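We use cookies to remember your settings and count visits. By staying on this site you agree to this. OK

Print this page | E-mail this post

The bin problem, continued

So I've been cleaning out bins. Gray ones, green ones, a bread box that never held bread. If you've been reading along since the winter you know I moved into the Morerwood place with far too much stuff in far too many containers, and that my plan was to deal with it "by spring." Well, spring is mostly over and I'm still at it!

My trouble is that I love a big open bin. You can toss anything into one and the room looks tidy in four seconds flat. Then in October you need the good scissors and you're up to your shoulder in extension cords. My new rule is that nothing small goes straight into a big bin. It gets its own little tub first, and the tub goes in the bin. I know, I know, boxes in boxes. My sister-in-law laughed at me for a solid minute.
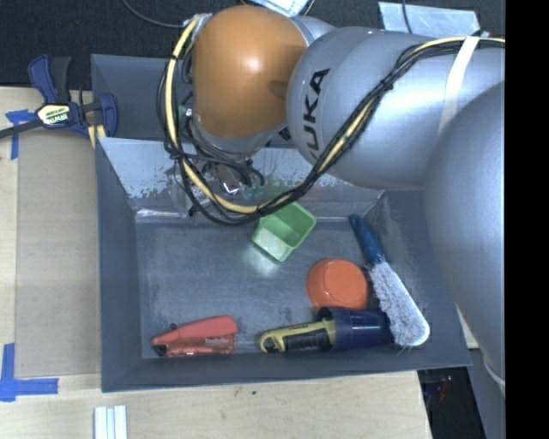 Plirnville, 5/27/24

A little green container on the floor of a big dark gray bin, and a few other things scattered around it. That's the look I want for every bin in the back room (mine will never be so roomy, but let me dream). I like the scuffs too. A bin with a scratched-up floor has been doing its job, and I've quit feeling bad about the marks on mine. I used to scrub at them with baking soda and all I ever got was a sore wrist.

Holiday Monday, so I had the whole day for it. I emptied the worst bin onto the table before breakfast and sorted until lunch. Batteries in one tub, picture hooks in another, and a third for things I can't name but am scared to throw out. I bought a pack of 12 small tubs from Jalten and I'm already down to the last two, which is a bit alarming. The lids are sold separately, grrr. I skipped the lids. If I have to pry something open to put a thumbtack away, that thumbtack is going to live on the counter.

Oh, and the buttons! I found 176 of them in an old Pearce cookie tin, and yes, I counted, it was raining. Most are plain white shirt buttons but there's a set of fat blue ones off a coat I wore to pieces in college. They get a tub of their own right up front.

Still to do: the craft bin, the cord bin, and whatever is in the one behind the door. I've been using it as a step stool since March and I'm not ready to look inside. Maybe next weekend, if the weather's bad again.

Contact | Copyright 2024, all rights reserved | Back to top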